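Helping Migrating Birds From Your Own Yard: Tips for House, Kitchen and Workshop

Posted 18/07/2022 by Adwoa Ackah

Southbound migration starts earlier than most people think. Shorebirds are already moving in July, and by the middle of August the first warblers are coming through at night and dropping into backyards at dawn to feed and rest. Most of what they need from you can be done in an afternoon with things you already have.

Windows

Birds see sky or trees reflected in the glass and fly straight at it. One hawk silhouette in the middle of a big window does very little. Cover the whole pane with marks no more than two inches apart, and put them on the outside.

A bar of plain soap works for a season. Draw vertical lines from top to bottom, two inches apart, and redo them after heavy rain. Tempera paint lasts longer and comes off with a damp rag and some elbow grease. For something permanent, hang lengths of parachute cord from a strip of wood screwed above the window. Space the cords four inches apart and let them end just above the sill. Our kitchen window took me 8 cords and less than an hour.

Move feeders either within three feet of the glass or well out into the yard. The middle distances are the worst ones.

Lights

Most songbirds travel after dark, and bright lights pull them down into places they would otherwise pass over. Turn off porch and garage lights from 11 p.m. until sunrise during the migration weeks. Where you need a light for the steps, use a motion sensor and a shade that throws the light down. Close the blinds in any room where you sit up late, and that includes the workshop. A bench lamp facing an uncovered window is as bad as a floodlight.

Fuseini Arthur wrote in to say that a cheap plug-in timer does for his shed lights. Set it once and check it after a power cut.
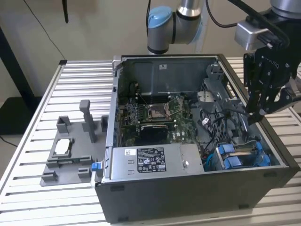 Dell desktop tower on the workbench with the side panel off.

Water

A shallow dish is better than a deep birdbath. One to two inches of water is plenty, with a few flat stones for small birds to stand on. An old roasting tray will do if you roughen the bottom or lay gravel in it, as birds won't step onto slick enamel.

Change the water every day in warm weather. Scrub the dish once a week with one part white vinegar to nine parts water, rinse well and let it dry in the sun. Don't use dish soap. It leaves a film, and that can get onto feathers.

For a drip, take a clean gallon milk jug, make a pinhole near the bottom and hang it over the dish. Loosen the cap to speed the drip up and tighten it to slow it down. Birds come to moving water from a good way off.

From the kitchen

Halved oranges for orioles and tanagers. Push them onto a nail, cut side out, and take them in before they go moldy.

Plain suet, or unsalted lard worked into rolled oats. In hot weather it goes soft and rancid, so save it for the cold months.

Sugar water for hummingbirds: one part white sugar to four parts water, stirred until dissolved. No honey, no brown sugar, no red coloring. It keeps for a week in the refrigerator. Change what's in the feeder every two or three days in summer.

Bread is filler and I'd leave it out. The same goes for anything salted.

Feeders

Take them down every two weeks, brush out the old seed and soak the parts for ten minutes in one part bleach to nine parts water. Rinse until the smell has gone and dry completely before refilling – damp seed grows mold fast. Keep a separate brush for this job and don't wash feeders in the kitchen sink.

If you find a sick bird at a feeder, take all the feeders down for two weeks.

If a bird hits the glass

Put it in a paper bag or a shoebox with a folded cloth in the bottom, close it and set it somewhere quiet and dark. No food and no water. After an hour, take the box outside and open it. A bird that doesn't fly off should go to a licensed wildlife rehabilitator, so look up the number now and tape it inside a cupboard door.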